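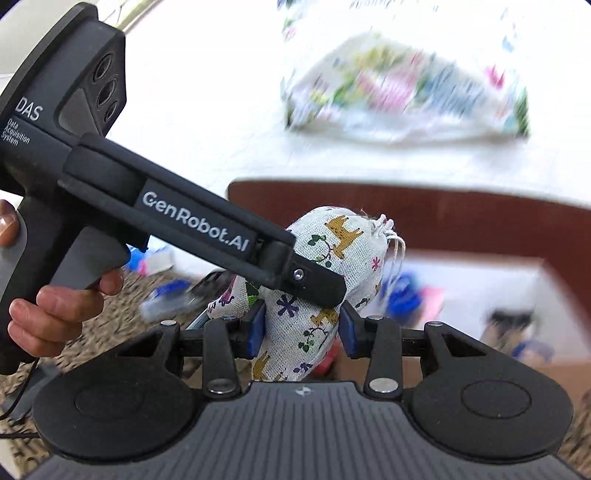

Ticket 3388
Product: Paseo hand-held gripper kit, two-unit rental
Supplier: Oltmanns
Customer site: Plumarholm
Status: closed, one item carried over
Priority: normal

Problem as reported
Left and right recordings do not line up on soft items. Tasks with small fabric drawstring pouches are the worst. When both grippers are on the same pouch, the left jaw trace shows the grip closing late compared with the right. Boxes and bottles seem fine. Customer is on a trial month and wants this sorted before deciding on the full kit.

Support, 09:40
Please send the session log and the firmware version of both units. Please also say if the units were started together from the tablet or one at a time from the handles.

Customer, 10:15
Log attached. Both units are on firmware 302. We start them one at a time from the handles because the tablet drops off the network in that room. The session has 19 takes, all with pouches.

Support, 11:05
Thank you. The log shows a fixed gap between the two clocks in each take, but the gap changes from one take to the next. This fits with starting from the handles. The units only share a clock when they are started from the tablet or joined by the sync cable. Is the sync cable in the case? It is the short one with a grey collar at each end.

Customer, 11:20
Found it under the foam. The quick start card doesn't mention it. Plugged in now, will repeat.

Customer, 13:50
Repeated with the cable in. The clocks now match on all takes. The late closing is still there on 11 of them, so the cable was only part of it.

Support, 14:30
Looked at the new log. The remaining takes all start with the left jaw position reading slightly open when the trigger is fully pulled. On a hard object you would not notice. On thin cloth the jaw has to travel further before the reading moves. Please run the zero routine on the left unit:

1. Empty the jaws and wipe the pads with a dry cloth.
2. Pull the trigger fully and hold it.
3. Press the side button until the light goes steady.
4. Let go slowly, then pull and release three more times.
5. Restart the unit before recording.

Customer, 15:25
Done. Step 3 needed two tries as the light went out on the first. Jaw now reads closed at full trigger. Recorded a fresh set with the same pouches and the traces agree, apart from one take where the drawstring got caught under a pad. We are happy to write that one off.

One more thing. With the cable fitted the left unit pulls a bit at the wrist when reaching across the table. Is there a longer one?

Support, 15:45
There is a longer cable in the Rero accessory pack, which fits the Paseo kit. We will post one to Plumarholm at no charge. Until it arrives, run the short cable behind the work area and keep it clear of the jaws.

Internal note
Quick start card to be changed: sync cable and zero routine both missing. Check the left unit's zero again when the kit comes back from trial. Ask the warehouse if other rental units on 302 went out without being zeroed.

Closed with customer's agreement. Carried over: longer cable, awaiting dispatch.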